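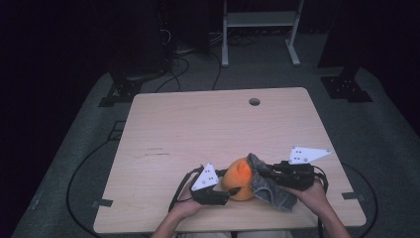

4 min read

The table and the orange ball

Hello again from the Fisdale end of the hallway! I've been promising a page about the table for ages (Mahfuz Saha has asked twice now, and he isn't a man who asks twice), so I finally sat down on Saturday, March 28, 2026 and wrote the thing up with a cup of tea going cold beside me.

First, the ball. Bright orange, smooth, a bit soft to look at, and sitting up near the front of the table with a grey cloth draped over its right side. I love that grey against the orange. The cloth is the fuzzy, textured sort, all crumpled into folds, and it's my favourite kind of cloth for wiping things down because it grabs the dust instead of shoving it round in circles. One side gets held, the other side gets wiped, and you keep a bit of pressure on so the thing doesn't roll off toward the carpet. Anyone who has chased a ball under a shelf will know why I'm fussy about that.

The table itself is the real reason for the page, though. It's light wood, a pale beige with the grain showing, near enough to square, and I think it's the nicest colour of anything I've bought second-hand. I found it through a listing in Trikstead and Fouad Soliman drove me out to get it, which took the whole of a wet October afternoon and one very long conversation about whether his back seats folded flat. They did, but only after we'd taken out a child's booster, a bag of potting mix and a tennis racquet with no strings in it. The seller called the model a Riihimäki. I've never found another one under that name, so if you own its twin please write and tell me!

Now the details, for those of you who like details (hello, Mahfuz).

The little round hole
There's a grommet hole near the far edge, a touch right of centre. It was a selling point as far as I was concerned, because I had grand plans for a desk lamp with its cord tucked neatly away. The lamp went to my sister's in the end and I've never replaced it. I still like the hole. It makes the table look as though it had an office job once.

The scuffs
A few faint dark marks run in a short line across the left side of the middle. They were there when I bought it, and the seller knocked a little off the price for them without my even asking, so I feel quite warmly toward them. I've tried dish soap, I've tried a paste of bicarb and water, and I've tried a school eraser, which Fouad swore by. The eraser did the most good on the lighter end, I thought, but I may have been wanting to please him. If you're going to try the same on your own furniture, go gently and do a patch underneath first. I took the shine off a bedside cabinet years ago by being too keen and I still put a doily over the spot.

The brackets
Two small dark brackets poke out a bit from underneath, near the front corners. I only really notice them when I'm vacuuming the carpet. Mahfuz reckons they're for a drawer that never came with it, and Fouad reckons they're for clamping it to another table, and the two of them had this out over an entire plate of sandwiches.

The carpet and the dark
Grey carpet, and the rest of the room dark. I do like a pale table in a dim room, it seems to bring its own light along. The carpet is a good neutral colour and I'd choose it again, though it does hang on to every crumb and thread. Past the far edge of the table you'll spot the white metal stand with its shelf and splayed feet, and yes, the cables on the floor. I've bought a packet of ties for those. The packet is in a kitchen drawer, unopened, next to the other packet.

A word on the cloth, as somebody always asks. Mine came in a bundle from Pledier and I wash them by themselves on cool, with no fabric softener, and peg them out. Softener seems to leave them slippery and then they just smear. I don't iron them (would anyone?) and I don't fold them either, they live in a heap in a basket and come out crumpled every time. For a ball like the orange one I use the cloth barely damp, then go over it again with a dry bit. Grubby hands do show up on orange, more than I'd expected.

Next up is the bookcase, once I've found somewhere to put the books while I photograph it. Fouad has offered his car again.

Filed under: furniture, tidying, second-hand finds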